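Writing About Screen Performers: Notes for Unit 4
The Career Profile and the Long Interview

Welcome back, everyone. I know some of you came to this course because you love movies and some of you came because you love gossip, and I want to say at the start that both are fine reasons to be here. Most good writing about actors comes from a person who couldn't stop watching. The trouble is getting that feeling onto the page in a way a stranger can use, and that is what we'll be working on in this unit and, if I'm realistic about how these things go, for a good part of the next one too.

Please read these notes before the first workshop. They are long. I used to hand out a shorter version and then spend most of the session filling in what I'd left out, so now it is all here and you can grumble at me about it when we meet.

1. What a profile is, and how it differs from a review

A review is about a film. A profile is about a working life, with films in it. That sounds simple enough, but the first drafts I get are very often five small reviews laid end to end, with a birthday at the front. The writer goes through the films in order, says something kind about each, and stops when the list stops. By the third film I've lost track of the person completely.

What I'd like you to look for is the thread. Ask yourself what this performer keeps doing, film after film, even when the part doesn't call for it. Maybe she always listens harder than the other person in the shot. Maybe he plays every father as if the man had once wanted to be something else. You may find your thread in the work that is usually skipped: the supporting part, the flop, the television year, the film made for an uncle's company as a favor. Watch those too! They tend to be where an actor is least protected by good lighting and a good script.

For our practice piece we'll all be using the same subject, the actor known to us by the single name Woldegiorgis, whose early pictures were made in Gondar and whose later ones were made wherever there was money. I chose this career because it has a clear break in the middle. There are the quiet village dramas, then two years of nothing, and then the big-hearted comedies that made the name familiar to people who had never seen the dramas. You can read that break as a loss or as a release. I've had very good papers arguing each way, and I change my own mind about it more often than a teacher probably should.

2. Reading the press file

Your packet includes the Groltden clippings, 48 in all, running from the first festival notice to the last of the anniversary pieces. I'd like you to read every one, even the dull ones, and I'm sorry to say there are plenty of dull ones. Read them with a pencil. You are looking for three kinds of sentence.

The first is the sentence that has been handed down. Somebody wrote, after the second film, that Woldegiorgis had "a face like weather," and you'll meet that phrase again and again with no quotation marks around it, sometimes a little changed, until it feels like a fact. Once you've spotted it you'll want to leave it alone. Find your own words for the face.

The second is the sentence that was plainly supplied by the publicity office. These have a certain shine. The actor is always thrilled, always humbled, always grateful to have worked with such a family of a crew. You may use them if you say where they came from.

The third, and the one that makes the whole job worthwhile, is the sentence in which something slips. An interviewer asks about the comedies and the actor talks for a full paragraph about shoes. Another asks about the early director and gets a joke, and then a second joke, and then a change of subject. Mark those. You don't have to explain them right away, and in fact please don't, but they are where your questions will come from.

3. Preparing for the long interview

People imagine that the interview is the glamorous part. It can be, but mostly it is reading, and then more reading, and then sitting somewhere with a dry mouth. I was ill with nerves before nearly every one I ever did, and I did a fair number before I started teaching.

Go in with far more questions than you'll ask. Put the easy ones first, the ones about the work itself, about a particular scene, a particular morning on set. Performers are asked all day long about fame and love and regret, and very seldom about how they decided to cross a room. Ask about crossing the room and you'll often see the shoulders come down. 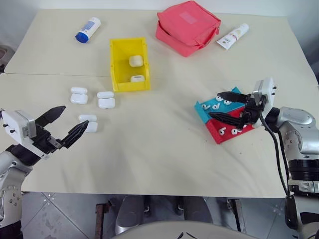

Two of last September's students, working as a pair, objected to this when I first put it to them, and their point was a fair one, that a reader who picks up a birthday tribute does want the fame and the love and the regret and may feel cheated if all that comes is stagecraft. I've thought about it a good deal. My answer, for now, is that the order of asking doesn't have to be the order of telling. You can begin your conversation with the staircase scene and begin your article with the marriage. What matters is that by the time you reach the marriage, the person across from you has had a chance to see that you know the work.

A few smaller points, all of them learned by getting them wrong:

Leave silences alone. If an answer ends and you count slowly in your head before speaking, the best line of the afternoon will sometimes arrive in the gap.

Don't finish a sentence for anyone, however slowly it's coming. They'll agree with your ending out of politeness, and then you've quoted yourself.

If someone else is in the room, a spouse or an assistant or an old friend who wandered in for tea, write down who and when. Answers change with the company. An actor talking about her husband while he is in the kitchen is giving a different interview from the one she'd give at a café.

Be open about admiration, once, early, and briefly. Then put it away.

4. The first meeting as an opening

A great many profiles start with the day the writer met the star. I have nothing against it. It's warm, it gives the reader a door to walk through, and it lets you show the person moving and talking before you get into dates. But there is a version of it that goes sour, and you'll recognize it, because by the second paragraph the writer has become the lead and the star is holding the coat.

Here's a test I find useful. Cross out every sentence in your opening that has "I" in it. Read what is left. If there is still a person there, doing something, you can put most of the crossed-out sentences back. If the page is blank, you'll need a different opening.

In the Groltden file, compare the piece that starts in the hotel lobby with the piece that starts on the ferry. They're by writers of about equal skill, I'd say. The lobby piece tells us how long the writer waited, what he ordered, how he felt when the elevator opened. The ferry piece gives us Woldegiorgis feeding most of a sandwich to the gulls and then asking whether anyone has another sandwich. I've read it every year and I still smile at it.

5. Marriages, families, and other famous people

This part takes some care, and we'll give it a whole workshop. When your subject is married to someone better known, or is the child of someone better known, the bigger name will pull at every paragraph. Editors will pull at it as well. I'd suggest deciding before you draft how much room the other person is going to get, and writing that down, and looking at the note again when you revise.

Think also about the verbs. Look at how often a wife in these clippings "stood by" and how often a husband "built." You'll find actresses who "gave up" films and actors who "moved on from" them. It may be that the verb is right in a given case. Check with the record before you use it.

With relatives who agree to talk, remember that they're talking about their family and will have to sit down to dinner with it afterward. Read their quotes back to them if they ask. Some magazines won't allow this, and you'll have to follow the house rule, but for the work we do in class I'd like you to offer.

6. Numbers, dates, and the filmography

Please be fussy here. Filmographies are copied from one another, and the mistakes are copied too. The Amedley index lists 44 screen credits for Woldegiorgis, and at least two of those are the same film under different titles. The fan-made list is longer still and counts a voice heard on a radio in the background of somebody else's movie. Decide what you mean by a credit, say so in a short note, and stick to it all the way through.

Watch out for grand totals as well. One of the anniversary pieces says that the first comedy played for 1,028 shows at a single theater. It might have. I've never found where the figure began, and I'd be delighted if one of you did. Until then, if you use it, tell the reader whose figure it is.

7. What to hand in

A profile of Woldegiorgis, up to 2 thousand words, built from the clippings and from at least one film in each half of the career. No first-person opening for this one, please, even a good one; you'll have your chance in the next unit. Attach a page listing the handed-down phrases you found and how you got around them.

Also attach your interview plan, with the questions in the order you'd ask them. Mark the one you'd be most afraid to ask. I won't read those aloud, and I'll give them back with the drafts.

For the workshop itself, bring a printed copy with wide margins and something to write with. We'll start with the ferry and the lobby, so have both of those pieces on top of your pile.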